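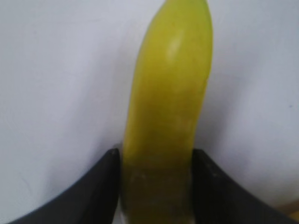
A yellow banana-shaped piece. Fruit is the most requested item at the Beltine food shelf.

The Beltine food shelf will add a Saturday fruit table starting in November, giving households a way to pick up fresh produce without signing up for a full grocery order. The table will be open from 9 a.m. until noon in the front room of the old Gunawan furniture store on Mill Street, where the food shelf moved in the spring.

Any resident of Beltine or the surrounding township can use the table. Visitors will not be asked for proof of income. They will be asked for a first name and the number of people in the household, and the food shelf will use that information for its yearly report.

Delphine Gallagher, the food shelf's director, said the change came out of a survey handed out with grocery orders over the summer. Fresh fruit ranked first among the items people said they wanted more of, ahead of meat, eggs and cooking oil.

"We were sending out plenty of canned peaches," Gallagher said. "People told us they would take a few good apples over another can. Parents with kids in school said it most."

The food shelf filled 3,942 grocery orders in its last budget year. Most were packed ahead of time and picked up on weekday afternoons, and Gallagher said those hours do not work for many people with jobs outside town. Weekday pickup will continue on the same schedule.

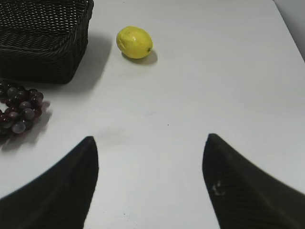

A lemon and a black woven basket on a white tabletop.

Each household will be able to choose up to 2 bags of fruit per visit. The selection will change with the season and with what suppliers have on hand. Apples, pears and bananas are expected on most weeks through the winter, with citrus arriving in larger amounts after the new year.

Hika Orchards, on the county road north of town, has agreed to sell the food shelf its smaller apples at a reduced price. The apples are sound but fall below the size that the orchard's grocery customers will accept. Other fruit will come from Ikia Produce, the wholesaler that already supplies the school kitchens. Its truck stops in Beltine on Fridays, so the food shelf will be added to the end of an existing route.

Gallagher said the budget for the first season covers 100 household visits each Saturday. If fewer people come, the leftover fruit will go into the grocery orders packed the following Monday. If the table regularly runs out before noon, the limit may be lowered to one bag.

The money comes from a $1,000 gift left over from the spring moving fund, along with a grant from the township that will be paid in two parts. The second part depends on a short report due at the end of winter. The township board approved the grant at its last regular meeting with no discussion.
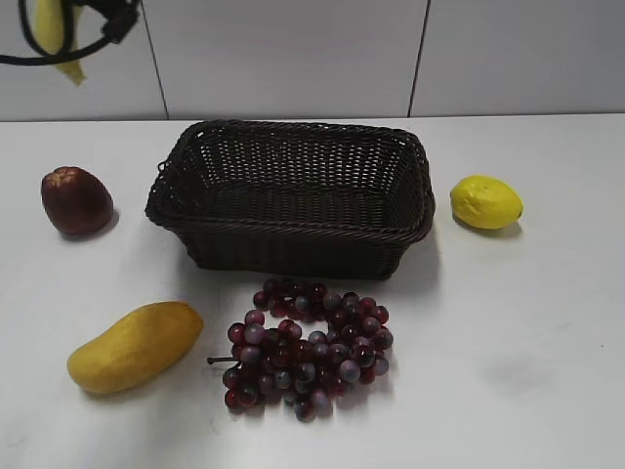 Storage advice at the table

Loretta Van Dusen, a retired school cook, will be at the table on opening day with a printed sheet on how to keep fruit at home. She wrote it after hearing from families who had thrown out produce before they could eat it.

The sheet recommends keeping bananas on the counter and away from other fruit. Apples should go in the refrigerator, where they can last for weeks. Lemons also keep much longer in the refrigerator than in a bowl, especially in a closed bag. Grapes should be stored cold and washed just before eating. A mango should stay at room temperature until it gives slightly when pressed, and then be moved to the refrigerator.

"Most of it comes down to what goes in the fridge and what stays out," Van Dusen said. "I have seen a lot of bananas go in the trash that could have been frozen."

Copies will be available in English and Spanish. Van Dusen also plans to include directions for a baked apple dish that can be made in a microwave.
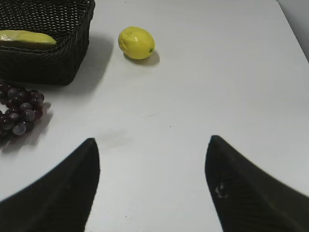

A dark woven basket on a white tabletop.

Visitors should bring their own bags if they can. Parking is behind the building, and the rear entrance has a ramp. Residents who cannot come in person may send someone else with a signed note.

The food shelf will close the table on holiday weekends and post any other changes on its front door by Friday evening.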